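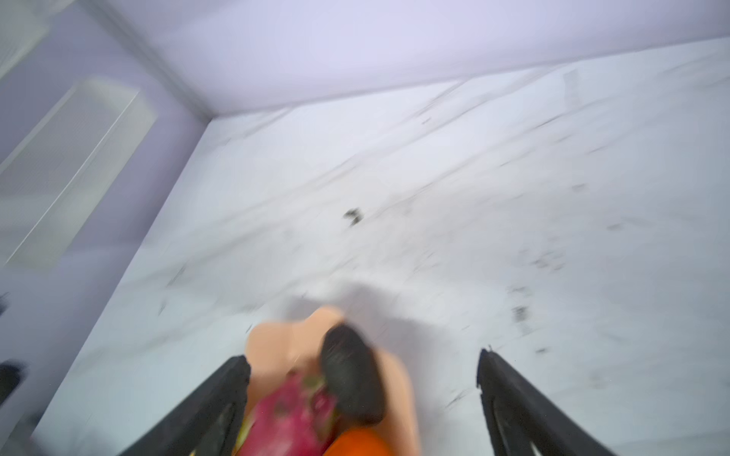
Fruit between the fingers, from the wrist.

The Spare Line

Nhi Sầm had until four o'clock to finish the equipment request, and the line for spares was still blank.

She had filled in the rest of it that morning. Two arms from Grisach, one left and one right. The table, the rails and the walls. Freight. A service plan for the first year. Each line had a quote stapled behind it, and the quotes were in order. The form would go upstairs to the finance office, where a man she had met twice would read it with a ruler held under each line.

"Put a number in," her manager said from the doorway. "Any number. He'll cut it anyway."

"If he's going to cut it I'd like to know what I'm losing."

"It's four o'clock he cares about."

He went off down the hall. Nhi took the form and her pen and went down to the bench.

Plumodia packed fruit plates for hotels and conference centers. The plates went out under film, one to a guest, and the plating was done by hand on a line that had lost people every summer she had worked there. The August contract called for 228 plates on its first morning, all of them with dragon fruit, and the hotel had sent a drawing of where the dragon fruit should sit. That drawing was how she had come to be the one with the form. She had said in a meeting that a machine could probably follow it, and everyone had looked at her.

The technician was at the bench with the trial pair. He was younger than she was and ate his lunch standing up. He had been running the same plate since seven.

"How many today?" she asked.

"I'll give you the sheet."

The sheet was in pencil, with a column for the time and a column for remarks. Most of the remarks were one word. Slow. Fine. Fine. Rolled. Fine. Beside one entry he had written "plate moved, not fruit," and underlined it.

"What's this one?"

"It pushed the plate along the table instead of picking up. The pads are going. Look at the left one."

She bent down and looked at the pad. It was ragged all along the inside. She had a mental picture of it from the sales visit in spring, and in her mental picture it was clean and straight, but she wasn't sure she had paid attention to it then. She had been looking at the price.

"How long does a set last?"

"Grisach says a season."

"What do you say?"

He thought about it. "I've only had the one set. Ask me when they split."

She wrote that down, or a version of it that could be shown to finance.

There was another firm, Viriser, whose arms cost less. Nhi had their brochure in the same folder. The arms in the brochure were holding a box, and when she called and asked about soft fruit the woman on the phone had said the arms were very good with boxes. Nhi had liked her for that. She had put the Viriser quote at the back of the folder because the form required a second quote, and finance would certainly ask why she had not taken it.

"Run it again," she said. "I want to watch the right hand."

He started it from the laptop and stepped back from the rail.

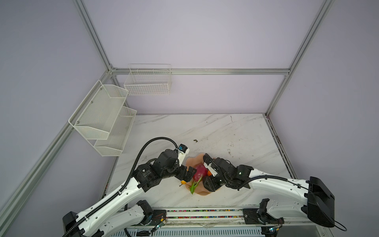 Both arms at the plate, with the baskets behind.

The arms came in over the plate, and she watched the white tips go against the fruit. The dragon fruit was the trouble. The little orange ones hardly mattered, you could nudge them anywhere and they looked all right, but the dragon fruit had those green scales, and if a tip caught under a scale the whole thing turned. The hotel's drawing did not show it turned.

"The tips are Petridis," the technician said. "I swapped them on the right. The ones it came with were too hard."

"Are they in the quote?"

"No. I had them in a drawer."

"You had them in a drawer."

"From the other job."

She opened the folder on her knee and looked for a Petridis price list, and of course there was none. A thing that came out of a drawer did not have a quote. It did not have a line either, and if it had no line then next year somebody would be standing here wondering why the machine had stopped being any good.

"What do they cost?"

"I don't know. We bought them before I started."

She asked to borrow his phone, because hers was upstairs, and she called Petridis and was put on hold. The hold music played for long enough that the technician finished his sandwich. When a man came on she told him what she wanted, and he told her they were sold in sets, with the pads, and that for food work they came sealed with a certificate in the bag. He gave her a price for a year's supply, two arms, one shift. It was $2,849.

"That's more than I thought," she said.

"It's the certificate," the man said.

"Can I get them without it?"

"You can. You can't use them on food."

She thanked him and asked him to send it in writing before three thirty, and spelled her name for him, and then spelled it again.

The technician had stopped the arms and was looking at the floor of the enclosure, which was marked on the right side with scuffs and bits of dirt. He rubbed at one with his thumb.

"You'll want something for cleaning, too," he said. "Finance won't have that."

"Is it a lot?"

"It's a wipe-down between batches. It's somebody's time."

"Whose?"

"Mine, up to now."

She had not put time in the form at all. There was a place for it, on the second page, under Labor (Recurring), and she had written a zero there because the whole point of the request, as it had been put to her, was that the number would be zero. She turned to the second page and looked at the zero. It was in ink.

"If you were doing this properly," she said, "how much of your day?"

"For 228 plates?"

"Yes."

"I'd want to wipe it down every 80. And swap fruit in. And somebody has to put the plates out and take them off, it doesn't do that. I'd say half a person."

"They won't like half a person."

"Then a whole one," he said.

She laughed at that, and drew a line through the zero, and wrote 0.5 above it with her initials. Then she sat on the stool by the bench and thought about the wire baskets on the walls. They had been in the Grisach drawing from the start, and she had paid for them twice in her head without asking what went in them.

"What are those for?" she asked.

"Garnish, I think. Mint and so on. We haven't got to it."

"Does the August plate have garnish?"

"You've got the drawing."

She found the drawing. It had no garnish. She took the baskets off the request, both lines, and it brought the total down by less than the price of one finger. She left them off anyway. It would give the man with the ruler something to see had been considered.

The written quote came through from Petridis at three twenty. She printed it on the machine by the loading door, which was low on toner, and stapled it behind the rest. In the blank line she wrote: Gripper tips and pads, food grade, 12 months — $2,849. Under Justification there was room for one sentence. She wrote that the trial had been run with tips from existing stock, and that there was no more existing stock.

"Is that true?" she asked, and held it out for him to read.

He opened the drawer and looked.

"There's one left," he said. "One finger, I mean. Not a pair."

She thought about changing it. It was twenty to four. She wrote "usable" in small letters above "existing," and he nodded, and put the one tip in his shirt pocket.

On the stairs she met her manager coming down.

"Did you put a number in?"

"Three numbers," Nhi said. "You'd better read it before he does."

He took the folder and read it there on the landing, with his back against the rail, and when he got to the second page he turned it toward the window to see what was under the line she had drawn.

"Half a person," he said.

"He wanted a whole one."

Her manager looked at his watch. Then he took out his own pen, and put his initials next to hers, and they went up.

More short fiction
The Loading Door
Second Quote Required
A Key for the Cold Room
What the Night Shift Left

Last updated: August

Contact | Copyright the author. All rights reserved. | Back to top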